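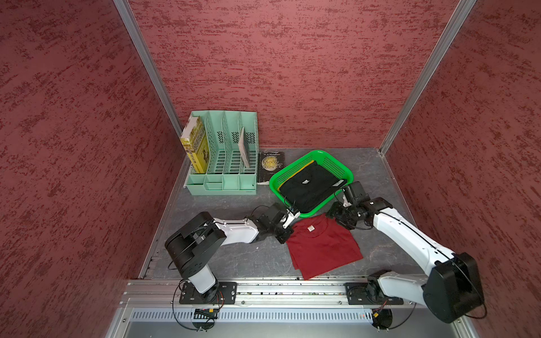 Two-arm cell, shirt and basket setup, both grippers at the collar end.

Bulano project, teleoperation working group
Minutes, March meeting

Present: Gualtiero Messina (chair), Nimal Bhuiyan (demonstrations), Ongart liaison, two operators from the Skistlow site, minute taker.
Apologies: Marneo.

1. Previous minutes
Accepted with one change. Item 4 said the shirt task was "solved." Gualtiero asked for "attempted." Nimal did not object.

2. Demonstration count
Nimal reported 82 demonstrations recorded by remote control since the last meeting, all on the shirt and basket task. Gualtiero asked how many of the 82 the operator would be willing to show a customer. Nimal said most of them. Gualtiero asked for a number and there was no number. The set has been checked for dropped data and for arms hitting the table, but no one has scored the folds.
Gualtiero said he would not support training on the full set until somebody has watched it. The Ongart liaison thought this was too strict, given that bad attempts can be trimmed later. Gualtiero said he had been hearing "later" since the towel task.
ACTION: Nimal to score all 82 on a scale of 1 to 5 and bring the spread, including the ones.

3. Hand guiding against remote control
Long discussion. The Skistlow operators tried both ways of teaching on the same fold. Moving the arms by hand gives a better feel for the cloth, but one person cannot comfortably guide two arms at once, and the second person's hands end up in the camera view. Remote control keeps the view clean. The operators find it slower, and they overshoot at the collar, where the two grippers have to take opposite sides of the neckline.
Nimal prefers remote control for everything. Gualtiero asked whether that was a finding or a habit. Nimal said the recordings are easier to use. Gualtiero accepted that, but wants it written down that easier to use and better are separate claims, and that only the first has been shown.
One operator added that the collar pinch by remote control is mostly guesswork without any force feedback. She gets it by watching the fabric wrinkle. Whether a trained model could learn the same cue from the same view is open.
No decision. Remote control stays the default until the next meeting.

4. Table layout
The layout now has a dark red T-shirt at the front, a green basket behind it with a folded black garment inside, a paperback lying flat (The Moon and Sixpence) and a mint-green desk organizer at the back left with books standing in it. The Ongart liaison described this as "household clutter" in the draft report. Gualtiero objected to the phrase. The organizer is well out of the way of the fold and he does not see what it tests. If it never moves between recordings, it is furniture.
Nimal replied that the books are there for a shelving task that shares the cell, and that resetting the table between tasks costs the operators time. Gualtiero said that was fine, but the report should not take credit for it.
There was also a question about how near the shirt sits to the rail. Its lowest corner reaches the front edge of the table and touches the rail assembly. One operator thinks this makes the bottom fold awkward. Nimal thinks it makes no difference. It has not been tried further back.
ACTION: Skistlow operators to record a short run with the shirt moved toward the middle of the table, same shirt, same operator.
ACTION: Ongart to strike "household clutter."

5. Claims in the draft report
The draft says the arms "learn folding from a handful of examples." Gualtiero asked what a handful was. The answer was the pilot, in which 3 of 4 trials ended with a fold everyone in the room accepted. He pointed out that everyone in the room had built the thing. Four trials stays in the report as four trials — no percentage.

6. Any other business
Marneo asked by message for a Sunday slot on the cell. Refused, no cover.
Nimal asked for a second set of leader arms. Deferred until item 2 is done.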